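Drenon reusable bag clips and sealing strips, set of 12: a month of trying to keep things shut

Posted May 11, 2022

I have never believed in bag clips. A clothes peg does the job, and so does an elastic band, and so does rolling the top over and standing a tin on it. So when a reader, Elsie Sedgwick, wrote to ask whether the Drenon set was worth the money, my first thought was to tell her to save it. She pointed out, fairly, that I hadn't tried them. I bought a set with my own cash and have been using it since.

You get 12 pieces in the pack. Most of them are long two-part strips, where a thin rod goes behind the folded plastic and a channel snaps over the front. The rest are ordinary sprung clips with a rubbery lip. They come in a cardboard sleeve which claims an "airtight fresh lock" and shows a bag of crisps being held upside down over somebody's clean floor. I'll come back to the crisps.

First, the strips. They need two hands and a table. You flatten the neck of the bag, push the air out, fold it once, lay the rod along the fold and press the channel down from one end to the other. If you start in the middle it pops off at both sides. The instructions say this in very small print, under a drawing which shows someone starting in the middle. After a week I could do it without swearing.

Shiny plastic is the real test. Paper flour bags hold in any old clip, there's plenty of grip in them. Slippery white bags, the sort that rice and frozen veg and cat litter come in, are another matter, as they slide about under your fingers and spring open as soon as you let go. The sprung clips from Drenon are poor at this. I put one on a half-full bag of rice, laid the bag on its side in the cupboard, and found grains along the shelf the next morning. The rubbery lip looks as though it ought to bite. It doesn't bite much.
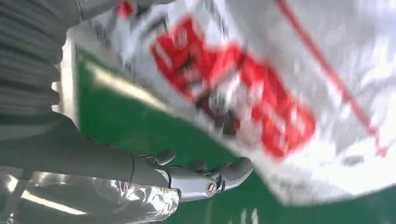 The strips did a good deal better with the same rice. I refolded the top, snapped one on, and left the bag on its side for a fortnight with nothing lost. I then picked it up by the strip and carried it round the kitchen, which is a thing the sleeve says you may do, and that went well until I gave it a shake. The rod crept sideways by a finger's width. Another shake and I think I'd have been sweeping up. So yes, it holds, provided you leave it alone, and most of what is in my cupboard gets left alone.

Now the airtight business. I don't have a laboratory, but I do have digestive biscuits. I closed one packet with a Drenon strip, one with a clothes peg, and put a third lot in an old tin with a tight lid. After five days the tin biscuits were crisp, the strip biscuits were fairly crisp, and the peg biscuits were soft at the edges. Better than a peg, then, and worse than a tin I've had for years and paid nothing for. If "airtight" means anything, I'd expect the strip to match the tin. You can also squeeze a sealed bag and hear the air hiss out at the corner, where the channel stops slightly short of the rod.

The crisps, since I promised. Held upside down, they stayed in. I counted to 57 before my arm got tired and I felt silly. Crisps weigh next to nothing, though. I tried it again with sugar and had to be quick with a bowl.

In the freezer I was pleasantly surprised. Peas, sweetcorn, a big bag of chips: the strips stayed put and none of them has cracked yet. They're awkward to open with cold fingers and I wouldn't want to do it in a hurry. The longest one is too long for my top drawer and catches on the runner, so check the width of yours before you get excited. The sprung clips went stiff in the cold and one of them lost its rubbery lip, which I found later stuck to a fish finger.

Washing up is a nuisance. The channel is narrow, and flour gets down inside it and turns to paste as soon as it meets water. A pipe cleaner shifts it. The sleeve says dishwasher safe, top rack. Mine came out clean on the outside, with the paste baked on inside, so I've gone back to the pipe cleaner.

How do they compare with the others? I had a set of Grundholm clips years ago, plain plastic ones with a hinge, and they were cheap and ugly and I still have 2 of them in working order. On rice bags they're worse than the Drenon strips and better than the Drenon clips. Sayaka Amano, who lives over the road and buys her rice in far bigger sacks than I do, uses a Tamura clamp with a screw-down spout. She lent it to me for a weekend. It's a lovely thing, it pours beautifully, and it costs more than the rice. If you get through a sack a month I can see the point. I don't.

One more grumble, about the colours. The strips come in different lengths, and each length comes in a mixture of colours, so you can't reach into the drawer for a blue one and know you've got the right size. Somebody could have sorted that out in an afternoon. I've marked mine with a laundry pen.

The maker also talks about 200 uses per strip. I've no way of checking, and I notice they don't say what happens on the next one. Mine feel a touch looser than they did on the first day, particularly the short ones, which I use most. I'll look at them again in October and add a note if any have given up.

Would I buy them again? The strips, if they were sold without the clips, probably. They've put an end to rice on the shelf, and the freezer drawer is tidier than it has been for a long while. The whole pack at full price, no. Drerach, the hardware shop by the station, has loose strips of a similar sort in a tub by the till, and I'd try a couple of those first — take the longest bag you own along with you and see whether they'll let you test it on the counter.

Elsie, get the loose ones. Keep your pegs for the flour.

Strips: four out of five. Clips: one out of five, and that's for the crisps.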